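Virnent or Solís for a first week with kids?
Posted in: Ski resorts, March 2018

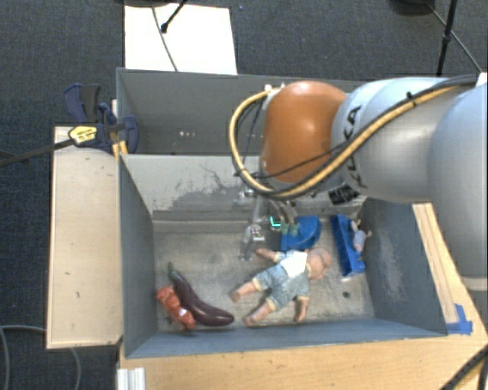 borderski_dad
We have a week booked off next season and are stuck between Virnent and Solís. Two adults, both steady on reds, and two children who have had one set of lessons at the Hurnesbridge dry slope. We would like to stay near the lifts and not drive every morning. Has anyone taken beginners to either?

Plodder
Virnent. The nursery area is right by the village and the ski school meets there, so you can drop them off and be on the main lift a few minutes later. At Solís the beginners' slopes are up at the mid station and you have to go up with them in the gondola.

kettleandpiste
I'd say the opposite. We did Virnent two years ago and the nursery slope was slush by lunchtime every day. It faces south and it's low. At Solís the snow was good all week and our youngest liked the gondola. Yes, you have to go up with them, but you want to be up there anyway.

borderski_dad
Thanks both. How long is the transfer to Solís? One of ours gets car sick.

kettleandpiste
It was 186 km from the airport for us, and the last 40 are bends. We stopped once. Take bags.

Plodder
That would decide it for me. And Virnent isn't always slush. What month did you go?

kettleandpiste
Easter week.

Plodder
Well, there you are. Go in January and it's fine.

nine_til_four
Been to both. Kids' lift passes were cheaper at Solís, but ski hire was dearer, so it evened out. We paid 373 euros for hire for the four of us, boots and helmets included. Book it online before you go, the price at the desk is higher.

Apartments in Virnent that are close to the lift go early. We booked in October and only got one at the top end of the village, a fair walk in ski boots.

kettleandpiste
Agree on hire. I still think snow matters more than a short walk to ski school. Children don't learn much in slush.

nine_til_four
They don't learn much if they're cold and tired from the gondola queue either. It was bad at nine o'clock when we were there.

borderski_dad
We're tied to school holidays so January is out, it would be February half-term. Does Clellimley Travel still do the Virnent coach?

Plodder
Saturdays only, last I looked. Ring them, the website is never up to date.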